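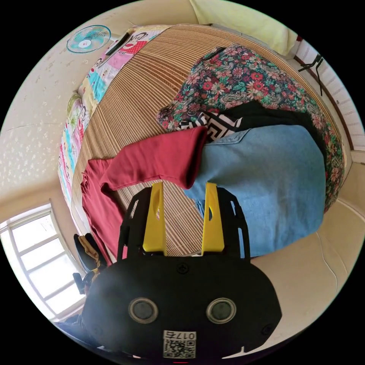
# How does a robot know what's a shirt?

Quick one today. Laundry! You see a heap of clothes and your brain goes - shirt, jeans, scarf. Done. A computer gets none of that for free.

**What the computer gets**

Numbers. That's it. A camera picture is a giant grid of tiny dots, and each dot is a few numbers for how red, green and blue it is. A dark red sleeve? Low numbers, with the red one a bit higher. Light blue denim? Bigger numbers, and blue wins.

So the first program just hunts for changes. Red numbers next to blue numbers - maybe an edge! Maybe one thing stops there and another starts.

**Why clothes are mean**

A cup is always cup shaped. A shirt can be flat, or folded, or a ball. Or half under some jeans. And zigzags! Black, white, black, white... the edge program goes nuts. It thinks every stripe is a new thing. Flowery cloth is just as bad.

So we need a second program, one that learns. People show it lots and lots of pictures and tell it which bits are sleeve, which bits are pocket. It guesses. It gets told "nope". It changes its numbers a teeny bit and guesses agian.

Our one at Wekia is called Rungrueang. In June it looked at 917 pictures it had never seen before and got 582 right. Not great! Maximiliano Echevarría, who wrote most of it, says zigzags are still the worst.

**Then what?**

Now the planning program gets a turn. It asks stuff like

- which thing is on top?
- where's a good spot to pinch?
- how wide do the fingers open?
- which way do I lift?

It tries out over 70 pinches in its head (well, in its memory) and scores each one. Best score gets picked. Then the control program moves the fingers, checks, moves, checks. Tiny steps, super fast.

**Your turn**

Make a pile of 14 socks. Close one eye, put on a thick mitten, and use only your thumb and one finger. Pull out one sock, dont move the rest.

Hard, right? Now write down your rules for picking which sock goes first. Those rules are your planning program - try them on a new pile and fix what went wrong.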